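Second Progress Report to the Brondon Fund
Student Project: Kitchen Bench Manipulation
Prepared by Essam Ait Ali, project supervisor
September 17, 2018

1. Purpose of this report

The report covers the second period of the grant, from the end of June to the date given at the top. It sets out the work completed against the plan agreed with the Fund, the results of the bowl trials, the state of the budget and the changes we ask the Fund to approve. Technical detail is kept to what is needed to follow the figures. The full trial log is held by the club and can be supplied on request.

2. Background

The project was funded to let students build, program and test a robot arm on ordinary kitchen tasks. The students work in two groups. Group Hasard writes the motion and grasp code. Group Kaneva is responsible for the bench, the cameras, the object set and the record of each trial. The split was made in the first period after both groups had been changing the same files, and it has been kept.

The tasks in the plan are, in order of difficulty:

Task A: move the gripper to a named object and stop above it.
Task B: grasp a bowl by the rim and lift it.
Task C: place the bowl at a marked point on the bench.
Task D: transfer a toy food item from a plate to the bowl.

Task A was closed in the first report. The present period was given to Task B, with early work on Task C.

3. Bench and object set

The bench is a kitchen counter with its usual contents left in place. An earlier layout with a cleared surface gave better figures but told us little about how the code would behave with obstacles at hand. The main work area is a wooden cutting board, with a toaster and a larger steel appliance close by.
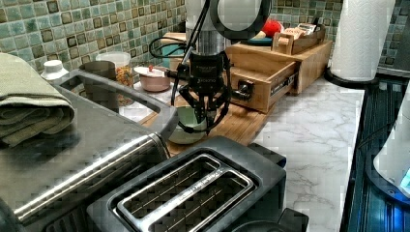

Rim grasps were chosen over grasps around the full body of the bowl. The opening of the fingers is less than the outer width of most bowls in the set, and a rim grasp also leaves the inside of the bowl clear for Task D. The disadvantage is that the finger on the inner side has to enter the bowl at a controlled depth. If it goes too deep the tip meets the curve of the base and pushes the bowl along the board. If it is too shallow the rim slips out when the arm rises.

Group Hasard first used a fixed depth measured by hand for each bowl. In July this was replaced by a depth worked out from the height of the rim, taken from the side camera. The fixed values are still in the code as a fallback and are used when the camera estimate fails its check.

4. Trials completed

The plan called for 500 recorded attempts at Task B by the end of the grant. At the close of this period 172 have been recorded and accepted. A further 118 were recorded and rejected. Rejected attempts fall into three groups: those where one camera stopped before the end of the attempt, those where the start position was not written down, and those where the student at the controls stopped the arm by hand before contact. The last group is small and we do not regard it as a fault. Students are told to stop the arm whenever they are in doubt.

The rejection rate is higher than we would wish. Most of the loss came in the first weeks, before the recording script was changed to refuse to start unless all cameras had reported. Since that change, losses of the first kind have ceased. Missing start positions remain a matter of discipline at the bench, and Group Kaneva now fills in the sheet before the arm is enabled.

The camera over the counter is used to record the layout at the start of each run and the position of the arm in relation to the board. It also covers the plate of toy food to be used in Task D. 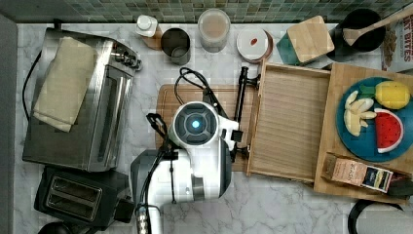
The toy food is kept on the bench during Task B although it takes no part in the task. It was placed there so that the object detector would be run against the same clutter in every task. In the first weeks the detector gave false bowl readings on the plate. The fault was traced to the training images, in which every round object had been labelled as a bowl. The labels were corrected by the students over two evenings and the detector was trained again on 1383 images. False readings on the plate have not been seen in the accepted attempts recorded since.

5. Analysis of failures

Failures in the accepted attempts were sorted by cause. The causes are listed here in order of frequency.

5.1 Sideways error at approach. The gripper arrives to one side of the planned point and the inner finger comes down on the rim or outside it. The error was traced in part to the calibration between the side camera and the arm, which drifts when the camera bracket is knocked. Calibration is now repeated at the start of every session and after any contact with the bracket.

5.2 Bowl pushed along the board. The cause is the depth error described in section 3. It has become less frequent with the new depth estimate.

5.3 Slip on lifting. The rim is held but comes free as the arm rises. Reducing the lifting speed gave a clear improvement. The students also tried a softer pad on the fingertip, but it came away during use and was withdrawn. A moulded pad has been drawn and has yet to be made.

5.4 Cable interference. The cable at the gripper takes up a wide loop and in certain wrist positions it comes near the bowl. Limits on wrist rotation have been added to the planner. They remove the problem at the cost of some grasps that would otherwise be reachable.

The position of greatest interest for items 5.1 and 5.2 is the point just before the fingers close. The students mark this moment by hand in each recording and compare the planned and measured positions of the fingertip.

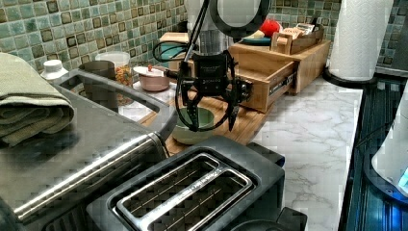
Buckley Student Robotics Club, Manipulation Section

The marking is slow. One student can complete a session's recordings in an evening, and the work has to be checked by a second student from the other group. We considered marking a sample only, but the checks have already brought up two errors in the timing of the side camera that a sample would have been likely to miss. Marking of every accepted attempt will therefore go on until Task B is closed.

6. Training and safety

All students who operate the arm have completed the club's induction. It covers the stop button, the speed limits, the area to be kept clear while the arm is enabled and the procedure for restarting after a stop. No injuries were reported in the period. One near miss was recorded, in which a student reached for an object on the counter before the arm had been disabled. The arm was at rest. The procedure now requires the operator to say aloud that the arm is disabled, and to wait for a reply, before any hand goes over the counter.

Students at the lower level of the club may watch sessions and may mark recordings. They do not operate the arm.

7. Early work on Task C

Placing the bowl has been tried in short sessions outside the recorded trials. The figures are not reported, as the marked point was moved several times and the attempts cannot be compared. Two points can be stated. The bowl should be released only after the force reading on the arm shows contact with the board; release at a fixed height leaves it rocking. After release the inner finger has to rise straight up before any sideways movement, or it takes the rim with it.

A retreat path was written by Group Hasard on this basis. It lifts the fingers clear of the rim, moves the arm to one side of the bowl and turns the gripper away, so that the overhead camera has a chance of seeing where the bowl has been left. In some end positions the head of the arm still hides part of it. Group Kaneva has asked for the retreat distance to be increased, and the change is in hand.
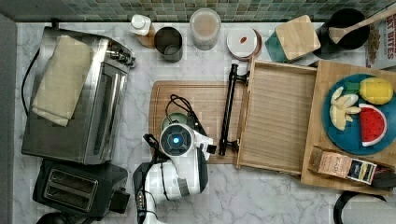
8. Budget

Spending is within the sum granted. The line for camera brackets has been used in full. The line for fingertip materials is largely unspent and will be called on when the moulded pads are made. No money has been moved between lines in this period.

9. Changes requested

9.1 That the date for closing Task B be moved back by one school term. The target of 500 accepted attempts is unchanged.

9.2 That part of the line for fingertip materials be released for a second side camera. A view from the opposite side would give the depth estimate a check that does not depend on one bracket.

9.3 That Task D be limited to one toy food item in the first instance, with the others added when the transfer works reliably.

10. Work planned for the next period

Group Hasard will finish the retreat path and make the wrist limits depend on the cable position, in place of the fixed limits now in use. Group Kaneva will make and fit the moulded pads, repeat the calibration record with the pads in place and continue the Task B trials. Both groups will share the marking. Task C trials will be recorded once the marked point on the board has been fixed and measured.

A short demonstration for the Fund can be arranged during a normal session. We would ask for two weeks' notice, as the bench is also used for teaching.

Essam Ait Ali
Project supervisor

Related reports
First Progress Report to the Brondon Fund: Task A
Calibration Procedure for the Side Camera
Trial Record Sheet and Notes for Operators
Induction Notes for Arm Operators

Last updated: September 2018

Contact the club office | Copyright Buckley Student Robotics Club | Back to top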